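Pre-use inspection checklist, bench and pedestal grinders, with comments 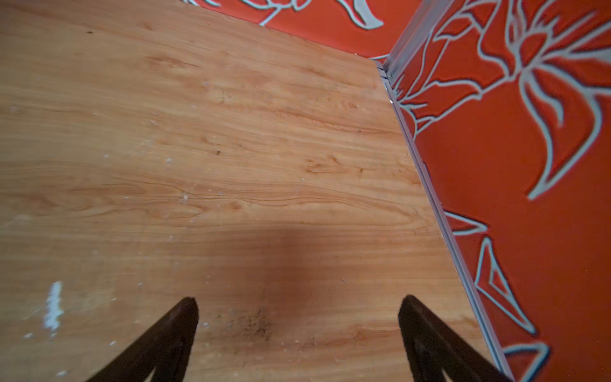

Most grinder checklists I have been handed were written by the people who sell the grinder. They tell you to check that the machine is "in good condition" and leave you to work out what that means. The Arketti sheet is a fair sample: fourteen lines, nine of which can be ticked from the doorway. A tick from the doorway is worth nothing. The same goes for housekeeping lines such as "work surfaces clean". Take a honey-coloured wooden top with a lot of grain in it, all waves and long ovals, and a few pale specks scattered over it that look like paint or plaster. Is that clean? Two people will give two answers, and neither of them has learned anything about the grinder. So the items below ask for something you can measure, hear or put a finger on, and where I could not manage that I have said so in the comment.

The list covers fixed bench and pedestal machines with bonded abrasive wheels. It does not cover hand-held grinders, belt linishers or the surface grinder in the far bay. Where the maker's manual is stricter, use the manual.

Mark each item OK, NOT OK or NOT CHECKED. The third box is there to be used. On the old sheet people who had run out of time put OK, and I would sooner read the truth.

SECTION A. Before the power goes on

A1. Isolator off and locked. Try the start button to prove it.
Comment: Looking at the switch handle does not count. We had a Kushnir pedestal unit whose handle could be turned to off with one pole still made. It was found by accident.

A2. Machine bolted down, all fixings present, no movement when pushed hard at wheel height.
Comment: Push it from the front and from the side. Rubber feet on a bench machine are not fixings, whatever the brochure says.

A3. Wheel guards fitted on both sides, all screws in.
Comment: A missing side cover screw is NOT OK. "It was like that already" goes in the remarks column and the machine stays off.

A4. Gap between work rest and wheel no more than 3 mm, rest tight.
Comment: Use the gauge on the chain. This item was ticked OK on every sheet I pulled for October, and when I went round with the gauge there were machines where it dropped straight through. Wheels get smaller. If the rest has not been moved in weeks the gap cannot be what it was.

A5. Upper guard (tongue) adjusted down to the wheel, clamp tight.
Comment: Commonly forgotten because it is out of the eye line. Adjust it when you adjust the rest.

A6. Wheel free of cracks, chips and loading, turned a full revolution by hand.
Comment: The back half of the wheel exists too. A glazed or loaded face wants dressing before use. A chip at the rim means the wheel comes off.

A7. Wheel's marked maximum speed is higher than the spindle speed on the machine plate.
Comment: If either marking can't be read, the answer is NOT OK. I have been told by a salesman that "they're all rated well over these days". He may be right. He was not able to show me where it was written.

A8. Cable, gland and plug undamaged.
Comment: Bend the cable gently where it enters the machine. Splits open up there that you will not see with it hanging straight.

A9. Eye shield in place, clear enough to read the wheel label through it.
Comment: Most shields fail this within a year. People then lean round the side to see the work, so a scratched shield is arguably worse than an honest gap. Replacements are in the stores under part 909.

SECTION B. Running check, no work on the wheel

B1. Stand to one side. Start the machine and let it run for a full minute.
Comment: A minute is longer than you think. Use the clock on the wall.

B2. No knocking, scraping or unusual vibration.
Comment: This is a judgement and I can't pretend otherwise. If you are new to the machine, ask somebody who uses it daily to listen with you, and put both names down.

B3. Stop button works first time.
Comment: Test it every time. One press, no wiggling.

B4. Wheel runs down smoothly and the machine does not restart when power is cut at the isolator and returned.
Comment: The Zulik bench models on our site were supplied without no-volt release and had it added later. Don't assume the work was done on all of them.

B5. Extraction pulling at the hood.
Comment: Hold a strip of paper at the opening. Noise from the fan proves that the fan is noisy. The Femarik extractor has a lamp which is meant to show good flow, and I blocked the duct with a rag and the lamp stayed green. I wrote to Femarik about it and got a leaflet back.

SECTION C. Wheel changes

C1. Done only by a person named on the board by the stores hatch.
Comment: Having watched it done is not training.

C2. Ring test carried out on the new vitrified wheel before mounting.
Comment: Wheel dry, hung on a finger or a pin, tapped lightly with a screwdriver handle. A clear note is what you want. The test finds cracks in a good many cases and misses some, so it does not replace looking. Small wheels don't ring well and resin-bonded ones hardly ring at all.

C3. Blotters present, one each side, flanges clean and of equal diameter.
Comment: Odd flanges turn up because old machines get robbed for parts. Check the pair against each other.

C4. Spindle nut tightened enough to hold the wheel and no more.
Comment: The left-hand spindle has a left-hand thread. A long bar on the spanner is how wheels get cracked by careful people.

C5. New wheel run with guards on and everybody clear before any work touches it.
Comment: Record the date and the initials on the tag.

SECTION D. Things people ask to have added

"Machine serviced within the last 1,000 hours." There is no hour meter on any of these machines. Until one is fitted the figure would be a guess with a tick beside it.

"Operator wearing gloves." No. Loose gloves near a rotating wheel are a hazard of their own. Eye protection is required, as the sign says.

"Inspection app instead of paper." We tried one. It would not let the user save a sheet with a NOT OK on it until a supervisor signed in, and the supervisors were busy, so the number of faults recorded went down sharply. The firm presented this to us as an improvement.

SECTION E. What to do with a NOT OK

E1. Switch off, lock off, hang the red tag. Keep the key on you until you hand it over.

E2. Write what you found in plain words. "Rest gap 6 mm, clamp thread stripped" is useful. "Needs attention" will be sent back.

E3. Hand the sheet and key to Primo Sanna or whoever is covering for him. Do not leave either on his desk.

E4. The machine goes back into use when the whole of sections A and B has been done again, by someone other than the person who made the repair.
Comment: There have been complaints that this takes too long. With the gauge, the paper strip and the clock it took me under ten minutes per machine, and I am slow.

Sheets are kept for two years. Issue date 18 December 2022. Older copies with the Arketti heading should be taken off the clipboards and binned. Corrections to Primo Sanna, in writing, with the item number.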